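Is the Trumell gripper kit OK for small light stuff, or should I wait for the soft fingers?
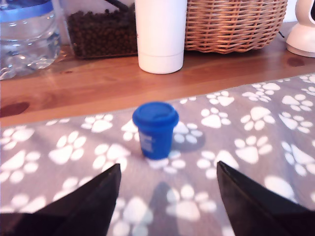

Posted by Harpreet Sandhu

So I've had the Trumell starter kit for 9 days now (two-finger gripper, the plain black fingers, no pads) and I like it a lot more than I expected to! Setup took me one evening and the software hasn't crashed yet. My trouble is with little light things. I've been practicing on the small blue cup, the one shaped like a to-go coffee with the lid, and out of 100 tries at pick up and put down I got 35 clean ones. The rest of the time it either squirts out forward or tips over before the fingers close.

I'm working on top of a gray paw print mat on a wood table. The arm is on the default speed and the grip force is wherever the kit came set. The seller, Trurkeo, has a soft finger set coming in December and I could just wait and buy that, but it costs almost half what the kit did and I'm cheap. Has anybody gotten good results with the stock fingers? Or is this what they're like?

Ohemaa Abubakari

I've had mine since spring and no, you don't need the soft set for this. Two things I'd try first.

Your cup has tapered sides. When the fingers close near the bottom, the push goes partly up and out and a light cup is going to hop. Bring the fingers in higher, just under the lid rim, and slow the close way down. The default close speed is silly for anything that weighs less than an apple. I run mine at 8 on the slider and forget it's there.

The other thing is the mat. Fabric bunches up when a fingertip drags on it, and then the cup leans. Pull it tight and tape down the corners, or take it off and work on the bare table for a night and compare. I lost a whole weekend to a wrinkly placemat and blamed the calibration the entire time, so learn from me.

If it still slides after that, cut two little strips of the grippy shelf liner you put in kitchen drawers and stick them on the inside faces with double-sided tape. It's ugly but mine has stayed on for months. Do redo the finger zero afterward or it'll think it's closed when it isn't.

Braulio Beltrán

get the Shawky one instead, way better gripper. sold my Trumell

Colette Moulin

The Shawky costs a lot more and doesn't come with an arm, so I'm not sure that helps Harpreet much!

I agree with Ohemaa about closing higher and slower. I'd hold off on the liner until you've tried both of those, though, because if you change everything in one night you won't know which one did it. Also check that both fingers reach the cup at the same moment. On my kit the left one got there first and knocked things over every single time, and it was one loose screw at the base of the finger. Tighten it with the little hex key in the box, then run the centering routine again.

As for the soft set, I'd wait and read what people say once it ships. Trurkeo took my return on a camera mount without any fuss, so you could also buy it and send it back if you hate it. Just keep the packaging.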